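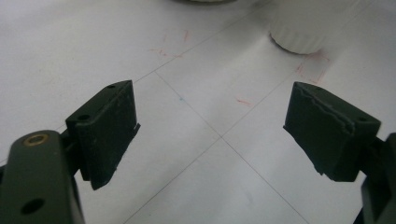 How do you stop the pads coming away on a home-built hand-held gripper?

Johanna Grabner

Built a Zamani gripper from the printed parts kit, squeeze handle, parallel linkage, the usual. The fingers open and close nicely but the pad facing keeps lifting along the top edge after a few evenings of use. Superglue, then contact adhesive, same result with both. What should I be sticking them on with, or is glue just wrong for this? Workshop at Biltness has most hand tools plus a laser cutter, so happy to cut new pads if thats what it takes. Don't want to reprint the fingers if I can help it, they took most of a night.

dovetail_dan

Glue is fine, but the peel has to be taken off it. A flat pad stuck to a flat face is strong if you press on it and weak if you pull at one corner, and a gripper pulls at the corner every time it lets go of something. So fold the pad over the top of the finger, or trap the edge under a small clip or screw, and use a flexible adhesive on the flat part.

Longer version as I've a bit of time before tea.

Superglue sets brittle. Soft pad on hard plastic, the pad moves, the glue doesn't, and it cracks from the edge inwards. Contact adhesive is better but it creeps when warm, and it hates a dusty face. Printed plastic straight off the bed also has a slightly shiny skin on the side that was down. Nothing likes sticking to that.

What I do:

Peel the old stuff off completely. All of it. If there's a bit that won't come, it gets scraped with a blade held flat.

Key the face with wet and dry, medium grit, until it's dull all over. Crosshatch it, go both ways.

Wipe with isopropyl on a lint free cloth and let it flash off. Then don't touch it. I mean it, one thumbprint and you're back where you started.

Cut the pad 13 mm longer than the finger so there's enough to fold over the tip end or the top end. Doesn't matter which as long as it's the end that snags things. On yours sounds like the top.

Thin smear of a flexible adhesive, the clear sort sold for shoe repairs is good. Both faces, wait for it to go tacky, then press together and clamp between two bits of scrap with greaseproof paper so you don't glue the scrap on too. Ask me how I know. Leave overnight. Not two hours, overnight.

If your fingers have got spare holes near the top you can run a small countersunk screw through the folded bit with a washer under the head. Keep the head below the pad surface or it will be the first thing that touches whatever you pick up.

One more thing, check the fingers are closing parallel. If the tips meet first, or the tops do, then one end of the pad does all the work and that's your peel right there. Hold a strip of paper between the pads at the top, squeeze, pull. Then the same at the bottom. Should drag about the same both ends. If it doesn't, look at the pivots before you touch the pads again.

fenland_tinkerer

Agree with most of the above but would not bother with the screw. Double sided foam tape, the thick acrylic kind. Been on mine since January. Cheap, comes off clean when you want to change it, gives a bit of squish as well. Doesn't like oil.

Also depends what your picking up. Never said. If its heavy stuff or sharp edged stuff then no pad will last and you should treat them as a spare part, cut a dozen and stop worrying.

My mate used bicycle inner tube stretched over the whole finger like a sock. Ugly. Worked though. Leaves black marks on anything pale so maybe not.

Johanna Grabner

Back again with what happened, putting it as a proper answer as somebody is bound to come along with the same problem. Sorry for the gap, busy with work and the Biltness space shuts at 9 most nights.

Short version: dan's paper strip test was the bit that mattered. Mine failed it badly. Top end gripped hard, bottom end the paper just slid out. So all that regluing was a waste of time, I was sticking pads on to a finger that wasn't closing straight.

Cause was the pivots. The kit instructions say to press the bushings in dry and I'd opened one hole out a touch too far with a reamer, because it was tight and I was impatient. So that link had slop in it and the finger leaned. Only a little, you can't really see it by eye with the thing open. Close it on something thick though and you can feel it rock.

Fixed that first. Drove the bushing out with a dowel, wrapped it in one turn of thin tape as a test, pushed it back. Rock went away. So then did it properly with a dab of slow epoxy on the outside of the bushing, and none on the inside — grease on the pin first, and a cocktail stick to put the glue on, not the nozzle. Turn the pin every few minutes while it goes off or you will have built a very nice bracket.

While it was in bits I weighed the whole thing, 509 g with the handle, which explains my wrist. Not relevant to pads but somebody on another thread was asking. It was 958 with the first handle, the one I made out of a lump of beech, so printed handle is a big improvement even if it's not as nice to look at.

Then the pads. Tried three ways on offcuts before I went near the real fingers.

Foam tape: stuck well, quick, but too squashy for me. With a rounded thing between the pads it rolls sideways when you squeeze, as the foam gives more on one side. Fine for boxes. Keeping the rest of the roll for something else.

Inner tube: didn't try, don't want marks on everything.

Thin rubber sheet from Tamiten, shoe glue, folded over the top. This is the one. Laser cutter people at Biltness won't let rubber go in the machine, fair enough, so cut it with a sharp knife and a steel rule. Several light passes. One heavy pass and it stretches and you get a curved edge, which looks rubbish and also gives the peel somewhere to start.

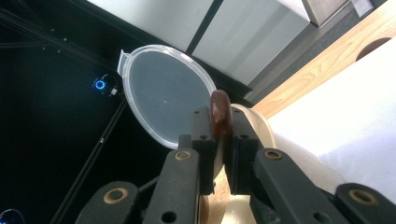

Rounded things are the hard case for me anyway, much more than flat ones. Flat sided stuff the pads sit square on and you barely need any squeeze. With something curved you've got a small contact patch and all the force goes through it, so if the finger can twist at all then it will. I now do a quick check each time I sit down to use it. Close on something thick, wiggle the object up and down with my other hand, see if either finger moves on its own. Takes ten seconds.

Other things I found out, no particular order:

Sanding really does matter. Did one offcut sanded and one not, same glue, same clamp, same night. The unsanded one pulled off with two fingers. The sanded one tore the rubber before it let go.

Don't stretch the rubber over the fold. Lay it, don't pull it. I pulled the first one and by morning it had crept back and left a gap at the corner.

Round the top edge of the finger very slightly with a file before folding over it. A sharp printed edge cuts in to the rubber from behind. Just a few strokes.

Do both pads at the same time from the same bit of sheet. I did one on the old stuff and one on the new and the grip was lopsided, object always stayed with the new side when I opened up.

Didn't use the screw in the end. Holes are there but the head sat proud and I didn't fancy countersinking that close to the edge, not much plastic left round it. Instead I cut the folded bit long enough to go right down behind and glued that too. Bit more faff clamping it, needs a second bit of scrap round the back.

As for how long it lasts, I set up a very daft test on the bench with a cam on a slow geared motor pulling the trigger, opening and closing on a bit of broom handle. Left it going while I did other jobs. More than 3000 squeezes and no lift at the top edge. There's a shiny patch in the middle of each pad now and thats about it. Old pads with the contact adhesive were going after a few evenings so I'm calling it fixed, or fixed enough.

Motor got warmer than I liked so wouldn't leave that running if you leave the room. Might put a fuse on it.

Still to do: second set of fingers a bit wider at the tip, as small things want to pivot when there's only a narrow pad on them. Zamani files have a wide version but the hole spacing is different to the kit links, so either I redraw it or drill new holes. Will probably redraw. If anyone's done the wide ones with kit links shout, would save me an evening.

Thanks dan, and fenland too, the "treat them as spares" bit is fair. I've cut four extra and they're in a tin on the shelf.

dovetail_dan

Good result. Just to add, the epoxy on the bushing will hold until it doesn't, so when you print the wide fingers do the links as well and leave the holes slightly under. Easier to open a hole than close one. Warm the bushing with a soldering iron, ease it in, straight down, then leave it alone to cool before you put any load on it. Use an old tip.

And yes to the fuse.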